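4. Classroom Study: The Disassembly Project

4.1 Setting and claims

The project course at Musby asks student teams to program a robot to take apart consumer electronics. The course handbook promises that students will "learn autonomy by building it." We had doubts about that sentence before the term began, and the material collected for this study did little to remove them. Most of what we saw students learn was patience with cables. That may be worth teaching, but it isn't what the handbook says.

The teams work from a task sheet written by Aksel Overgaard. It names the target parts, the order in which they should come out, and the points given for each. The sheet allows a person to step in, at a cost of 2 points per intervention. It doesn't say what counts as an intervention. One team logged every touch. Another logged only the touches that, in their words, "changed the result," and finished the term with a much better score.

The desktop tower was the third target, after a toaster and a cordless phone base. Both earlier targets are rigid once the shell is off. A tower is a different kind of problem, and we think the jump in difficulty was too large for the time allowed. Wires cross the parts a gripper needs to reach, and the planning library the teams were given (Zevitz) treats everything inside the case as a solid. Figure 3 gives two views of the task. 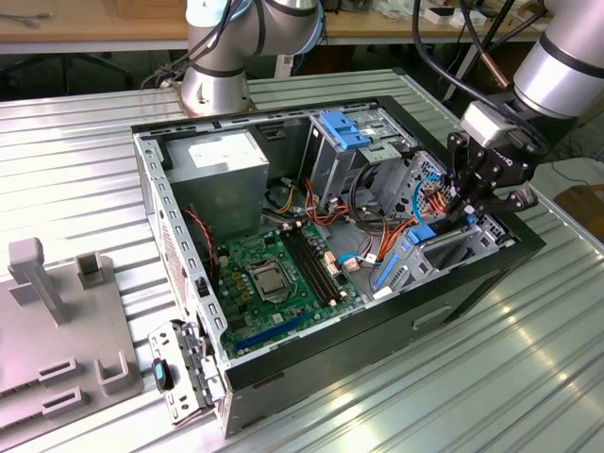
Þorgeirsson objects that this is unfair to the course: a simplified model of the case is where any beginner has to start, and students who run into its limits have learned something about models. We accept the first half. As for the second, only one of the final reports mentions the solid-body assumption at all, and it does so in a footnote. The other reports blame calibration.

The drive area was where plans and practice parted most often. A planned path to a drive looks clean on the screen, where the harness isn't drawn. In the real case the red, yellow and black power wires and a looped blue SATA cable lie close to the same place. Teams dealt with this in the way one would expect. They nudged the arm by hand, moved the target point, and ran the script again. After enough rounds the script worked on that tower, with its cables lying as they lay that day.

We asked each team to repeat its best run on a second tower of the same model. None of them finished the sequence. The course grade didn't depend on this test, so the result appears nowhere in the course's own evaluation. 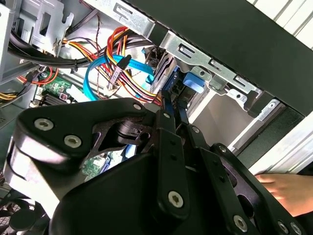 Figure 3. The tower task. Top: the open case on the worktable, with one arm reaching in from the right. Bottom: the drive area from close to the gripper, with a person's hand at the right.

4.2 What the scores measure

The maximum score for the tower was 60. It is tempting to read a high score as evidence of a capable program, and the course summary does so. We compared scores with the hours each team had booked at the bench and found that the ranking was nearly the same. A team that tried more often scored higher. Whether its program was any better is a question the scoring scheme can't answer, and the teams' code offers little help: most scripts consist of fixed positions with comments such as "works now, don't touch."

We would keep the project. We would drop the word "autonomy" from the handbook, define an intervention before the first session, and grade the run on the second tower.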